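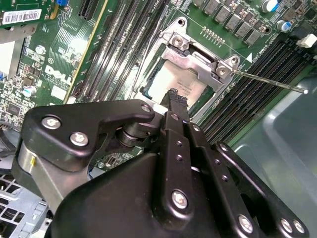

Wrist view, gripper at the open socket on the Dell board.

Parach CPU Handling Kit, data card

What you get: gripper fingers (black, one flat, one ridged), camera mount for the wrist, print files for the fixture plate, recordings, and the scripts that turn recordings into training runs. Arm not included. Bring your own.

Made by Fomia. Maintained by Elínborg Baldursdóttir, questions about the fingers go to Hrefna Eyvindsson.

Task
Processor in and out of a desktop motherboard, board still in its case. Retention frame open at the start of every run. Lever work is a seperate set (Dukden), don't mix the two, the labels clash.

Contents
121 runs in the main folder
43 more in /extra, older fingers, use for testing only
Two views per run, wrist and fixed
Joint positions, gripper opening, one text note per run

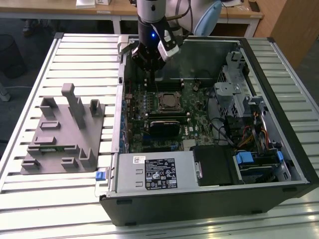
Page last changed: 7th July

Setup
Case flat on its side, side panel off. Slatted aluminium table, fixture plate to the left of the case. Plate prints in one go if your bed is big enough, otherwise split file is in /print/halves. Holders are part of the plate, no glue.

Run calibrate first, then home, then load the case file. In that order. Skipping calibrate gives you a plate offset of zero and the arm will go to the wrong place.

Grip force is capped at 800 in the config (raw units, not newtons). Leave it there. Fingers are hard and socket pins bend.

Known problems
- Wrist view: fingertip can hide the lower edge of the processor. Use the fixed view for that part.
- Cables near the drive cage catch the wrist on some approaches. Tie them back.
- Glare off the heat spreader upsets the corner finder. Turn the lamp down or set expsoure by hand.
- Script stops at run 99 if the notes file is missing. Put an empty one in.

Not covered
Memory, coolers, graphics cards. Memory is planned for November. Laptops no.

Licence
Recordings free for research. Print files same. Selling fingers made from our drawings, ask first. Lund has the paid version with support and spare parts, same files otherwise.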